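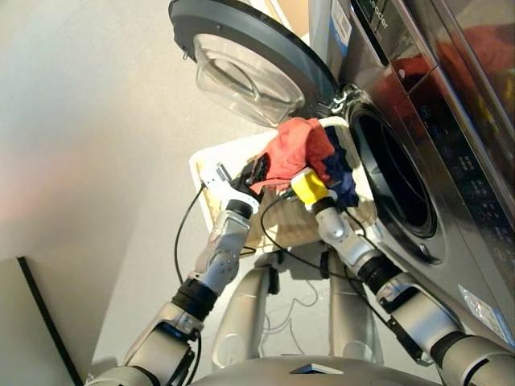
Washing machine with the door open

Ticket: Subtitles run ahead of the sound in "Herketti"
Opened by: Gisela Baumgart
Service: Lumimico film streaming
Status: Waiting for customer

Gisela Baumgart
Hello. I am watching the film Herketti on my television and the English subtitles come too early. At the start the difference is small, but after the wedding dinner they are four seconds before the voices. In the last part I knew who was the murderer before he opened his mouth. Other films are fine. I already signed out and in again.

Arwel Pugh, Lumimico support
Hi Gisela, sorry for the trouble. Could you tell us which version you play? There are two, the cinema cut and the director's cut.

Gisela Baumgart
It is the director's cut. I tried now the cinema cut also, and there the subtitles are correct — but this one misses the long train journey, my favourite part.

Arwel Pugh, Lumimico support
Thank you, very clear. The director's cut seems to carry the subtitle file of the shorter one. I have passed it to Meenakshi Mudaliar in our subtitle team.

Meenakshi Mudaliar, Lumimico subtitles
New file is uploaded. Please close the app fully, open it again and choose "English (2)".

Gisela Baumgart
I see "English (2)" in the menu, but when I choose it the colour of the text changes to yellow and the timing stays the same. I will try tonight on my tablet and write again.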